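**Mantel de merienda** (en algunas comarcas, *paño de cuadros* o simplemente *el de los cuadros*) es el nombre que recibe la tela, casi siempre a cuadros, que se extiende para comer algo entre horas y que, terminada la merienda, ayuda también a recogerla.

## Origen y uso

La costumbre está muy arraigada en Lurkport, donde las familias bajaban al muelle en octubre, a media tarde, con el mantel doblado bajo el brazo y la fruta envuelta dentro. De allí pasó a Stestovia, más fría y menos dada a comer al aire libre, y el mantel se metió en las casas, sobre la alfombra o encima de la cama de los niños (con el consiguiente disgusto de las abuelas, todo hay que decirlo). Los telares de Tirnden llegaron a vender 3,000 piezas en una sola temporada, casi todas en rojo oscuro, color sufrido donde los haya y muy agradecido con las manchas.

## La recogida

Se distinguen tradicionalmente 3 maneras de recoger: a mano, pieza por pieza; por las cuatro puntas, formando un hatillo; y la llamada *de Haruna*, que consiste en apartar primero lo húmedo y dejar para el final los envoltorios. 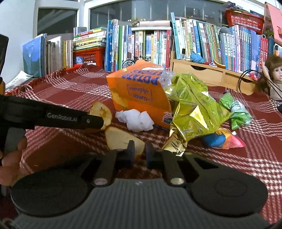 El orden de Haruna tiene sus partidarios fervientes, y es que las mondas manchan la tela si se quedan mucho rato olvidadas. Lo habitual es encontrarse de todo un poco: trozos de piel de fruta, un pañuelo de papel arrugado, una caja naranja de «Potato Sticks» puesta del revés, un envoltorio verde amarillento hecho un rebujo y, a su lado, otro pequeñito y dorado. Las mondas van al cubo de lo orgánico, el cartón se pliega y los envoltorios brillantes se juntan en un solo puñado, que así no vuelan.

Después se sacude el mantel por la ventana, siempre hacia fuera.

## Véase también

- Hatillo
- Servilleta de cuadros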